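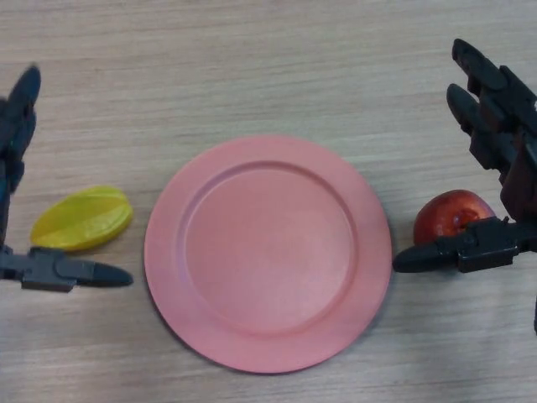

The Case for the Rimmed Plate

2/25/23

Most discussion of tableware deals with color and price. Geometry gets less attention, although geometry decides how a plate behaves once food is on it. My argument is that the wide flat rim with a shallow circular well remains the best general form for a household that owns one set of plates, and that the current preference for the coupe form (a continuous curve from center to edge, no rim) has been adopted for reasons that have little to do with eating.

Some terms first. The well is the recessed central area. The rim is the flat or slightly inclined band around it. The transition between them may be a smooth shoulder or may carry a raised ridge. The foot is the ring underneath. Overall diameter is the figure printed on the box, and it is the least useful of the available measurements. Two plates of 10 inches can have wells that differ enough to change what can be served on them.

The first objection to the rimmed plate is that it wastes surface. A buyer pays for 10 inches and gets a smaller serving area. This is correct as arithmetic. It assumes, however, that the rim carries no load. In daily use the rim has three functions: it is where the thumb goes when the plate is carried, it is where a knife rests between cuts, and it is where bones, peel, stems and seeds are put during the meal. A coupe plate has no place for any of these. The thumb goes into the sauce or onto a curved edge, the knife slides to the center, and the peel sits against the food that is still being eaten.

The case of fruit shows the difference clearly. A slice of melon, a quartered orange or a star fruit cut crosswise gives up juice as it sits. In a shallow well the juice collects and stays put. On a coupe plate it also collects, but under the whole serving, and the last pieces are eaten out of a puddle along with the trimmings. On a fully flat plate it travels when the plate is tilted. The ridge between well and rim does a small job here that is easy to overlook. It does not need to be tall. Its purpose is to stop a thin film of liquid during the walk from counter to table, and a slight step is sufficient.

Whole fruit is a separate problem. An elongated ridged fruit such as the carambola rests on its lengthwise ribs and will rock from one to the next if the surface under it is not level. A well with a level floor holds it. A curved floor brings it to the middle, where it turns until it finds a stable position, usually against whatever else is on the plate. People who arrange fruit for a table and then carry it any distance will know the result.

The second objection is storage. Coupe plates are said to stack better. I measured the two sets in my own cupboard, a rimmed set from Lenz and a coupe set sold under the Stamari name, and the rimmed set gave the lower stack for the same number of plates. One cupboard proves very little, and the result depends on foot height and wall thickness more than on the profile. It does suggest that the storage claim should not be repeated as a general rule. The coupe set also shifted sideways when the door was closed hard. The rimmed plates seated into one another and did not.

The third objection is appearance, and here the rimmed plate is at a real disadvantage in photographs. A wide rim frames a small portion, and a small portion in a frame looks formal. The coupe form looks relaxed. I do not dispute this. I would only point out that a plate is photographed far less often than it is washed. A level rim is wiped in one pass of a sponge, and the only place residue holds is along the inner ridge. A glossy coupe surface is equally easy. A matte coupe surface is the worst of the available options, because cutlery marks appear at the center, exactly where the eye falls.

Finish deserves a paragraph of its own. Matte glazes have been sold heavily in the past few years, generally in muted pinks, greens and grays. They look good under soft light and they hide fingerprints. They also mark more readily under steel knives than the gloss glazes I have owned. If a matte plate is wanted, the rimmed form limits the damage to the well, and the rim keeps its finish longer. Salmon pink is a reasonable choice. It sits well on a pale wood table, it separates visually from yellow and green produce, and tomato stains are less obvious on it than on white.

On size, my recommendation is to ignore the overall diameter and measure the well. A ruler laid across the inside of the ridge takes a few seconds in the store. If the well will not hold the household's most common meal without crowding, the plate is too small whatever the box says. If the rim is so wide that cutlery tips off it when set down, the proportion is wrong in the other direction. Then put a thumb on the rim and lift the plate with one hand. If the thumb reaches the well, choose a wider rim.

Table surface should be considered together with the foot. An unglazed foot will scratch a finished wood top when the plate is pulled instead of lifted, and pale tops with a fine grain show dark marks early. The foot can be smoothed at home with wet fine-grit paper. The shop in Wamdale where I bought my last set did this without charge, and the one in Unirthorpe did not know what I was asking for. I would treat a rough foot as a reason to leave the plate on the shelf unless the price reflects it.

There are uses for which I would concede the point. Pasta with a loose sauce belongs in a deeper vessel, and a coupe bowl is better than any rimmed plate for it. A large flat steak is better served without a ridge, which catches the knife at the end of a long cut. A household with cupboard space for two sets can own both forms and select by meal. My claim applies to the more common situation, in which one stack of plates has to handle breakfast, fruit, sandwiches, a roast and leftovers.

In January I replaced three broken plates from the Lenz set and found that the line had been reduced to two sizes, while the coupe shelf beside it had grown. Replacement is a practical concern when a form goes out of favor. Anyone who already owns a rimmed set and intends to keep it should buy the spares now, and should check the well diameter of each one against the originals before leaving the store.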